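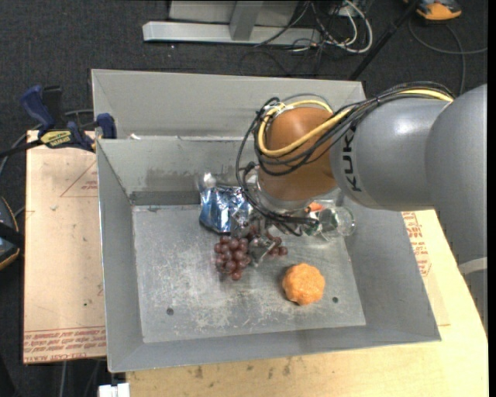
Press Notes, Issue 115, page 2

WATEL RETURN WITH SECOND ALBUM "FLANDINLEY" IN NOVEMBER

For immediate release from Karnholm Records

Hello again from the little office over the bakery. I write all the press releases at Karnholm, and I normally try to sound like a grown-up when I do it, but I have been sitting on this record since spring and I've run out of patience. Watel have finished their second album. It's called Flandinley, it comes out on Karnholm in November, and I have played it so often that my upstairs neighbor has started humming the bass line from track four on the stairs.

If you missed the first one, Watel are a four-piece who play slow, warm, slightly crooked guitar songs with a lot of harmony singing and an old reed organ that wheezes between the notes. Their debut, Hellwig, was made in a rented house over one wet winter, and you can hear the rain on at least half of it. People were kind about that album. A few of you wrote to me months later to say you were still playing it, and I printed those emails out and stuck them on the fridge.

Flandinley is a bigger record and a louder one. It's named after the town where three of the four members went to school, and most of the songs go back there one way or another: the swimming pool that closed, the bus that went the long way around, somebody's cousin who owned the only decent amplifier for miles. I was worried when they told me the idea, because albums about hometowns can get pretty soggy. This one doesn't. The songs are full of arguments and bad jokes, and there's a whole verse about a vending machine that I would put up against anything in the Karnholm catalog.

The band wrote some 20 songs for it and kept 11. I begged for one of the ones they dropped (a waltz, gorgeous, nearly seven minutes long) and was told very politely that it didn't belong. It may turn up on a B-side. I am working on them.

They recorded the basic tracks live, all four of them in one room, over 15 days at the end of winter. After that came a long stretch of fixing, unfixing and adding trumpet. The trumpet is new! It first shows up at the end of the opener, "Long Way Bus," and when I heard it I stood up from my desk, which I don't think I've done for a trumpet before. It comes back on "Deep End" and again on the closing song, where it plays the tune the organ had at the start, only slower and a bit flat. They left it flat on purpose. I asked.

The first single is "Deep End," and it's out today everywhere you'd expect. It runs just under four minutes and has the closest thing to a big chorus that Watel have ever allowed themselves. The drums come in late, the guitars get scruffy, and then everything drops away for two lines sung by all four of them with no instruments at all. I've watched a room of people at a tryout show go completely quiet for those two lines, including a man who had been talking about parking since the doors opened.

Some other things to listen for, if you're reviewing it and want a way in. "Cousin's Amp" is the fast one, and it was done in a single take with the singer's coffee cup rattling on top of the organ. "Lower Field" has no drums and was recorded very late, and the vocal is so close to the microphone that you may want to turn it down a touch on headphones. "Paper Round" began as a joke and ended up as the saddest thing on the record. And please give the last song, "Closed for Cleaning," a couple of plays before you make up your mind. It took me three, and now it's my favorite.

On formats: the album will be out on vinyl, CD and download, plus all the streaming places. The vinyl comes with a lyric booklet, printed this time at a size that people over 30 can read. We heard you about Hellwig. There's also a small cassette run, which will be sold only at the shows and only until the box is empty. Please don't email me asking me to hide one for you. I've already hidden mine.

Speaking of shows — the band will play a short run of dates the same month the album arrives. They'll start in Flandinley itself, in the old assembly hall, which seats 115 and has a stage about as deep as a bookshelf. Doors for that one are at 7 p.m., and the band will play the new album from front to back before taking a break and coming back for older songs. The other dates are still being pinned down and I'll send a separate note as soon as I have them. Radio sessions and in-store sets are possible that month too, so ask early if you'd like one.

Support on the Flandinley date hasn't been settled. If you write about new music in that part of the world and there's a local act you think I should hear, send me a link. I do listen, usually on the train home, and we found one of our current bands that way.

For press: full streams of the album are available now to reviewers, and downloads can be sent if your deadline is tight or your internet is like mine. Reviews can run any time from the week of release. All four members are up for interviews by phone or video, in pairs if possible, as they're much funnier in pairs. Mornings are hard for them. Anything after 2 p.m. should be fine. They'd rather talk about the songs than about gear, though the organ player will happily go on about bellows for as long as your recorder lasts.

Track list for Flandinley:

Long Way Bus
Cousin's Amp
Deep End
Exact Change
Lower Field
Paper Round
The Year the Pool Shut
Saturday Coats
Half a Street
Borrowed Bike
Closed for Cleaning

"Exact Change" is the vending machine one, before anybody writes in.

About Watel: Watel formed after a run of house parties where they were the only people who had brought instruments. Their debut album, Hellwig, was released by Karnholm and was followed by an EP of songs left over from the same winter. Flandinley is their second album.

About Karnholm Records: Karnholm is a small independent label that puts out a handful of records a year and answers its own phone. To ask for a stream, a guest list spot or an interview, reply to this release and it will come straight to me. Lyrics can be sent on request, and so can the long version of the trumpet story.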